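The Small Kitchen

Why the pretend stove still earns its corner of the playroom

There is a shop called Zadodham at the bottom of the hill where I live, wedged between a shoe repair place and a bakery that sells out by nine, and for as long as I can remember its window has been given over to toy kitchens. Dollhouses come and go in there, and one winter it was all wooden trains, but the little stoves always come back. Macarena Sepúlveda has run the shop for 13 years, and she told me (while hunting under the counter for a missing saucepan lid) that she could close every other shelf and still pay the rent on toy food.

I believe her. My own set came from a cousin and was already missing its doors when I got it, and I cooked on it until I was far too tall to kneel there comfortably. What I remember best is the shopping list, which I wrote out fresh each time even though I couldn't spell, and which my grandmother read back to me with great seriousness as if we were truly going out for eggs.

Blagoje Vukčević has a similar story, only his is about soup. He taught preschool for 11 years before he started writing about play for the parents' newsletter Jinenell, and he still talks about a boy who served him the same bowl of pretend soup every morning for most of a spring. "It got saltier," he says. "I'd complain, and the next day he'd tell me he had added more salt. He thought that was the funniest thing in the world, and by April so did I."

What to put in it

Parents write to Blagoje asking which set to buy, and he mostly tells them to buy less than they planned. The Gimavness catalog lists 338 pieces of play food, right down to a slice of lemon for the fish, and he is fond of it the way some people are fond of seed catalogs in January. For a first kitchen, though, he would stop at 12 pieces, and he'd want some of them to be things that hold other things. A bowl gets used all day long. So does a colander, which can wash the fruit, drain the noodles, and spend the afternoon as a hat.

He also has a soft spot for anything a child has seen at the family table. My niece was never much interested in the toy roast chicken, but give her a ketchup bottle and she'd go around the room dressing everybody's lunch – the dog's included. She liked it laid on a plate all by itself, too, and would carry it in to us as the main course.

A plate, a bowl, a pale green colander, two strawberries and the ketchup, with the stove close by, will see most small cooks through a long rainy morning. 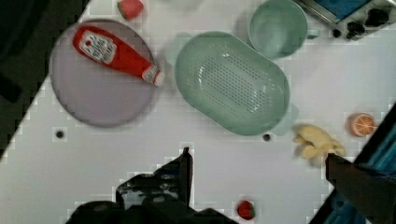

Keeping it going

Macarena's advice is to give the food a basket and the dishes a shelf, and to leave it at that. She has watched plenty of customers buy the divided boxes, and plenty of them come back in March to ask for a plain basket. Wipe the pieces down with warm soapy water when they get sticky, and let them dry on a towel overnight.

As for lost pieces, she keeps a jar of strays by the register, and children may swap one for one. The day I visited, a girl named Quách by her soccer shirt traded two carrots for a fried egg, and Macarena let the extra carrot slide.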